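Chapter 2
Showing, Not Telling: Teaching a Robot by Hand

Reading time: 5 minutes

If you have ever tried to teach a child to tie a shoelace over the telephone, you will already have a fair idea of why this chapter exists. Words run out very quickly. You know perfectly well what your fingers do, but you have never had to say it, and before long you are wishing you could simply sit down beside the child and do it together, slowly, a few times over.

In Chapter 1 we wrote our robot's movements as lists of positions, and I hope you found that satisfying (I still do!). It serves very well when every part arrives in the same place, facing the same way. It serves much less well when parts lie about as they please, and most of the world, I'm afraid, is like that.

So we shall spend the coming pages on demonstration. There are two main ways of giving one. In the first, often called hand guiding, you take hold of the arm itself and lead it through the task while its joints report where they are. In the second, you stay at a distance and steer the arm by remote control, perhaps with a joystick, perhaps with a smaller arm that the larger one copies. Hand guiding feels natural almost at once, but your own hands and elbows get in the way of any camera. Remote control takes more practice, and you lose the sense of touch unless the equipment gives some of it back to you.

Our running task will be sorting toy bricks by colour into a divided bin. It sounds like a rainy afternoon's amusement, and yet it contains nearly everything we need: choosing a brick, coming at it from a sensible angle, closing the gripper, carrying, and letting go over the correct compartment. In the Zokano exercises at the end of the chapter you will give 40 demonstrations of your own, and compare them with the larger Dresiren set, which holds 3,854.

Two arms can share one bin, provided that whoever is steering decides early on which arm goes in first. Red bricks belong on the left and orange on the right; the green ones we leave for Section 2.4. 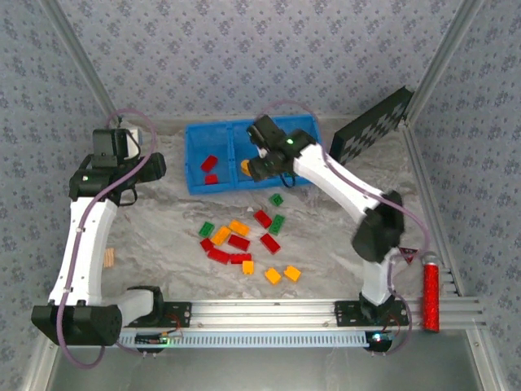

Liepiņa, reading an early draft of these pages, wrote in the margin that beginners always go too fast, and that a hesitant demonstration does more harm than a slow one, as the robot will learn the dithering along with everything else. I have taken that to heart, and Section 2.1 therefore begins with nothing grander than moving one arm steadily from one side of the table to the other.

Flistetti Educational Books | Contact us | All rights reserved | Back to top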